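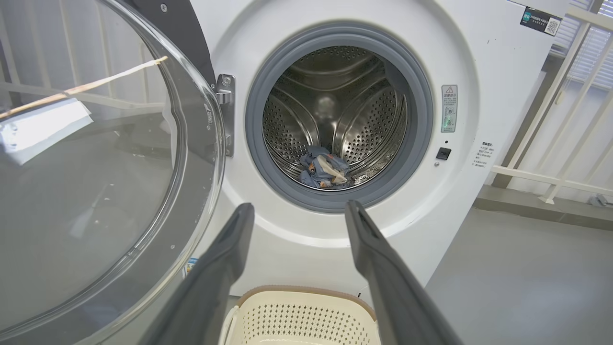
3. 조사 대상과 방법

3.1 대상 구역

조사는 Drurdale과 Ollholm의 두 배수 구역에서 수행하였다. 두 구역은 모두 분류식 하수관거로 정비되어 있으며, 생활오수는 구역 말단의 중계 펌프장을 거쳐 처리장으로 이송된다. Drurdale은 경사가 완만한 저지대로 관로의 대부분이 최소 구배에 가깝게 부설되어 있고, 유량이 적은 시간대에는 고형물 침전이 반복적으로 보고되어 왔다. Ollholm은 사면에 위치하여 유속이 충분히 확보되는 대신 유량의 첨두가 펌프장까지 거의 감쇠되지 않고 전달된다. 두 구역의 주택 유형과 건축 연대는 유사하므로 가구별 배수 기기의 구성 차이가 결과에 미치는 영향은 작을 것으로 보았다.

기존의 소규모 구역 오수량 산정은 급수량에 환산계수를 곱하고 시간변동계수를 적용하는 방식에 의존한다. 이 방식은 다수의 가구가 합류하는 간선에서는 무리가 없으나, 연결 가구가 적은 지선에서는 개별 배수 사건이 합성되는 과정을 표현하지 못한다. 특히 세탁 배수는 변기나 세면기 배수에 비하여 지속 시간이 길고, 한 회의 운전 안에서 수 차례의 배수가 일정한 순서로 발생한다는 점에서 별도의 취급이 필요하다. 본 연구에서는 세탁 배수를 독립된 사건열로 분리하여 계측하고, 이를 지선 유량 모의의 입력으로 사용하였다.

3.2 표본 가구와 기기

표본은 두 구역에서 모집한 21가구이다. 모집 조건은 세탁기 배수관이 옥내에서 다른 위생기구의 배수와 합류하기 전에 접근 가능한 구간을 가질 것, 그리고 계측 기간 중 장기 부재 계획이 없을 것으로 하였다. 가구원 수, 재택 근무 여부, 건조기 보유 여부는 설문으로 수집하였으며 소득과 직업은 묻지 않았다. 공용 세탁실을 사용하는 가구는 배수 사건을 개별 가구에 귀속시킬 수 없으므로 제외하였다.

표본 가구의 세탁기는 전면 투입식(그림 1)으로 한정하였다. 상부 투입식 기기는 세탁조 수위와 배수 방식이 달라 동일한 판별 규칙을 적용하기 어렵다. 전면 투입식 기기에서는 세탁수가 드럼 하부에 얕게 유지되고 배수는 하부 펌프에 의해 강제로 이루어지므로, 배수 개시와 종료가 유량 신호에서 비교적 명확하게 구분된다. 다만 탈수 과정에서는 펌프가 간헐적으로 작동하여 짧은 배수가 연속되며, 이 구간의 처리는 3.4절에서 따로 다룬다.

기기의 제조사와 연식은 기록하였으나 분석 변수로 사용하지 않았다. 예비 계측에서 배수 형태의 차이는 기기 간 차이보다 사용자가 선택한 운전 과정의 차이에 더 크게 좌우되었다. 표준 과정과 절약 과정은 헹굼 횟수와 배수 간격에서 구분되고, 단축 과정은 본세탁 배수와 첫 헹굼 배수가 가까이 붙어 나타나는 경우가 많았다. 의류의 종류와 적재량은 계측하지 않았다. 적재량이 배수 용적에 영향을 주는 것은 알려져 있으나, 거주자에게 매회 계량을 요구할 경우 세탁 행태 자체가 달라질 우려가 있다고 판단하였다.

3.3 계측

유량은 배수 호스와 옥내 배수관의 접속부 하류에 설치한 Nordin 클램프식 초음파 센서로 측정하였다. 센서는 관을 절단하지 않고 외벽에 부착하며, 관 내부가 만수 상태가 아닌 경우 절대 유량의 오차가 커진다. 이를 보완하기 위하여 설치 구간마다 역구배의 짧은 우회관을 두어 배수 중 만수 상태가 유지되도록 하였다. 우회관에 잔류하는 물은 다음 배수 사건의 초기 유량에 포함되므로, 각 사건의 용적에서 우회관의 내용적을 별도로 공제하지 않았다. 연속된 사건의 누적 용적에는 영향이 없다.

보조 신호로 세탁기 전원선의 소비전력을 함께 기록하였다. 전력 신호는 가열 구간과 탈수 구간의 식별에 사용하였고 유량 산정에는 관여하지 않는다. 두 신호의 시각은 가구별 기록 장치에서 동기화하였으며, 기록 장치 사이의 시각 편차는 회수 시점에 기준 시계와 대조하여 선형 보정하였다. 보정 후에도 편차가 남은 기록은 가구 간 동시 사용률 계산에서 제외하되 사건별 통계에는 그대로 사용하였다.

계측은 1월에 개시하였다. 동절기에는 의류의 부피가 크고 실내 건조의 제약으로 세탁이 특정 요일에 몰리는 경향이 있어, 첨두 부하의 관점에서는 보수적인 조건에 해당한다. 원자료의 최종 회수와 검수는 2018년 6월 14일 목요일에 완료하였다. 결빙으로 옥외 배수관이 막힌 가구의 해당 기간 자료는 결측으로 처리하였고, 보간하지 않았다.

3.4 배수 사건의 판별

유량이 검출 한계를 넘는 시점을 배수 개시로, 검출 한계 이하로 내려간 뒤 2분 동안 재상승이 없는 시점을 배수 종료로 정의하였다. 이 무유량 간격을 짧게 두면 탈수 중의 간헐 배수가 여러 사건으로 분할되고, 길게 두면 단축 과정의 본세탁 배수와 헹굼 배수가 하나로 합쳐진다. 간격을 바꾸어 가며 전력 신호에서 얻은 운전 단계와 비교한 결과, 위의 값에서 과분할과 과병합의 합이 가장 작았다. 동일한 운전에 속하는 사건들은 전력 신호의 연속성을 기준으로 묶어 하나의 사건열로 정리하였다.

거주자가 운전을 중도에 정지하고 강제 배수한 경우에는 사건열이 불완전하게 종료된다. 이러한 사건열은 전체 용적 통계에 포함하였으나 과정별 형태 분석에서는 제외하였다. 세탁조 청소 과정은 의류 세탁과 수온 및 수위가 다르지만, 배수관의 관점에서는 동일한 부하로 작용하므로 구분하지 않았다. 전력 신호가 결손된 구간은 유량 신호만으로 판별하고 별도의 표지를 부여하였다.

3.5 지선 유량의 합성

판별된 사건열은 Sernmont 모형의 가구 배수 모듈에 입력하였다. 이 모듈은 각 가구에 대하여 운전 개시 시각과 운전 과정을 확률적으로 추출하고, 해당 과정의 관측 사건열 중 하나를 그대로 배치한다. 개시 시각의 분포는 평일과 주말로 나누어 추정하였으며, 동일 가구에서 연속으로 이루어지는 운전은 독립으로 보지 않고 직전 운전의 종료 시각에 조건을 두었다. 변기, 세면기, 주방 배수는 모형의 기본값을 사용하였다.

합성된 가구별 유량은 연결관의 길이와 구배에 따라 지선으로 전달된다. 연결관 내의 감쇠는 확산파 근사로 계산하였고, 지선 내부는 부등류 해석을 적용하였다. 관경과 구배는 준공도면의 값을 사용하였으나, Drurdale의 일부 구간은 지반 침하로 도면과 실제 구배가 일치하지 않아 관내 조사에서 얻은 값으로 대체하였다. 조도계수는 관종별로 일정하다고 가정하였다. 생물막과 유지류의 부착에 따른 변화는 고려하지 않았다.

첨두 유량의 추정에는 구역별로 2,000회의 반복 모의를 수행하였다. 반복 횟수를 더 늘려도 상위 분위수의 변화는 계측 오차의 범위를 벗어나지 않았다. 모의 결과의 검증은 각 구역의 말단 맨홀에 설치한 수위계 기록을 이용하였으며, 강우의 영향을 배제하기 위하여 건기 자료만을 선별하였다. 강우 종료 후에도 지하수 침입이 지속되는 Ollholm에서는 야간 최소 유량이 평상 수준으로 회복된 날부터 건기로 간주하였다.

3.6 자료의 한계

표본 가구는 자발적 참여에 의해 모집되었으므로 구역 전체를 대표한다고 볼 수 없다. 계측 장치의 존재를 인지한 거주자가 세탁 횟수를 줄였을 가능성도 있으며, 이를 확인하기 위해 설치 직후의 첫 2주와 이후 기간의 운전 빈도를 비교하였다. 뚜렷한 차이는 나타나지 않았으나, 표본의 크기를 고려하면 작은 변화는 검출되기 어렵다. 또한 상부 투입식 기기를 사용하는 가구가 모의에서는 전면 투입식과 동일하게 취급되므로, 해당 가구의 비율이 높은 지선에서는 회당 배수 용적이 과소평가될 수 있다. 이 영향은 4.3절의 민감도 분석에서 배수 용적에 배율을 적용하는 방식으로 검토한다.

수온은 측정하지 않았다. 유지류의 응고와 관련된 논의에서는 세탁 배수의 온도가 중요한 변수이나, 전력 신호로부터 가열 여부만을 알 수 있을 뿐 배수 시점의 온도를 역산하기에는 정보가 부족하다. 세제 성분과 섬유 입자의 농도 역시 본 연구의 범위에 포함되지 않는다.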